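Why Do Things Slow Down? All About Friction

Last January I tried to slide across my kitchen floor in my socks. I got a running start, I held my arms out like a surfer, and I went almost 2 feet. Then I stopped. The next day I tried the very same thing on the frozen pond behind my house in Peltitby (a grown-up had checked the ice first!) and I thought I was never going to stop at all. Same me, same push, totally different ride.

So what was going on? The answer is friction.

Friction is a force that shows up when two things rub against each other. It always pushes the opposite way from the way something is sliding. If your book slides to the right across your desk, friction pushes on it to the left. It's a bit like having a little sister who grabs the back of your shirt every time you try to run off.

Even stuff that feels smooth is bumpy when you get close enough. If you could shrink down to the size of a speck of dust and stand on a ruler, you would see hills and valleys all over the place. When you put two surfaces together, the hills on one catch on the hills of the other, and they also stick together a tiny bit where they touch. You have to pull them loose to get them moving.

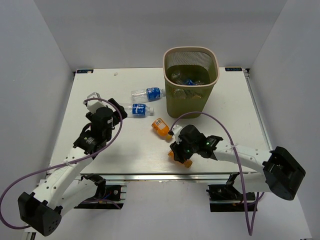

Now, there's more than one kind of friction, and I like to sort them by how the thing is moving (or not moving).

Static friction is the kind that holds things still. Have you ever pushed on a heavy couch and it just sat there? You were pushing, and static friction was pushing right back, exactly as hard as you were.

Sliding friction takes over once the couch gets going. It's usually weaker than the static kind, so that first shove is the worst part. I moved my bookcase last year and I can tell you my arms agree.

Rolling friction is what you get with wheels and balls and anything else round. It's usually much smaller than sliding friction. Think about a suitcase with wheels and then think about dragging that same suitcase on its side through a whole airport. Ugh!

How heavy something is matters too. A full backpack presses down on the floor harder than an empty one, so the floor grips it more and it's tougher to slide.

You might think friction sounds like a big pain, but you'd miss it a lot. Without it your shoes would slip with every step, your pencil wouldn't leave a mark, and your bike brakes wouldn't do anything. Rub your hands together fast right now. Feel them warm up? Friction turned some of your moving energy into heat.

Try it yourself

You need a board, a book to prop it on, a coin, an eraser and a toy car. Lay the board flat and put all three things at one end. Lift that end slowly and slide the book under to hold it up. Which one goes first? Lift it higher and keep watching. My eraser hung on until the board was tilted 27 degrees! Then tape a piece of sandpaper to the board and do it all over again. Write down what you guessed before you start, and no changing your guess afterward.

Updated October 2020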